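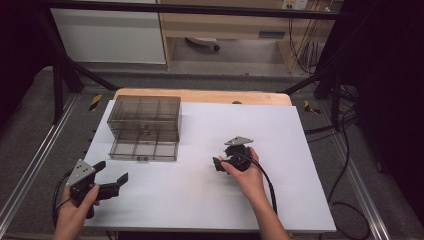 A judge must surely give the round to the boxer that walks forward, one participant objected after the first session, and if we do not reward him then no one will want to attack anymore. The objection comes every year and it is a fair one, so I begin these notes with it.

Scoring a Professional Round
Handout 2, Hanton Boxing Officials Course
October 2024

1. Pressure and effective pressure

Walking forward is a direction. It becomes effective aggression when clean punches land because of it. If the boxer comes forward for three minutes and is hit each time he enters the range, the other boxer is winning the round while he moves backward. In the February course we watched the Fourie bout without sound, and many participants changed their scores in the third and fifth rounds. The noise of the crowd had been helping the man in front.

2. The four criteria

Clean punching
Effective aggression
Ring generalship
Defense

We do not give them equal weight. Clean punching comes first, and in most rounds it already decides. Look at the other three when the clean punches are close to even. Defense alone, without any return, rarely wins a round.

3. Each round is separate

The 10-point system asks you to forget the previous round when the bell rings for the next one. This is harder than it sounds. A judge who gave a doubtful 10-9 in round two often wishes to "pay it back" in round three, and then there are two wrong rounds on the card.
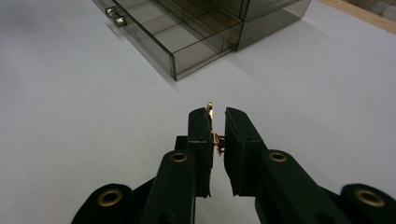

Write your score immediately at the end of the round and hand in the slip, and do not keep a private running total. A running total makes you score the fight as one long story. Better to have in mind a drawer such as this one, divided into small rectangular compartments: one round goes in one compartment, and what lies in it does not pass over the divider to the next. The walls are clear and you can still see across, of course - you are only not allowed to move anything.

4. Reading the total

A card of 116-112 over twelve rounds, with no knockdowns and no points taken, means eight rounds to four. The same margin can hide very different fights. Over six rounds, 58-56 means four rounds to two, and one doubtful round turned around would make it a draw.

5. Homework

From the Skeltumitz archive, which now holds 3173 rounds, please score the six-round bout marked Nodeneck. Watch it once, at normal speed, with no sound and no pause. For each round write your score and one sentence naming the criterion that decided it. "He wanted it more" is not a criterion.

Bring the card on paper. We compare the close rounds first, then go on to knockdowns and point deductions (Handout 3).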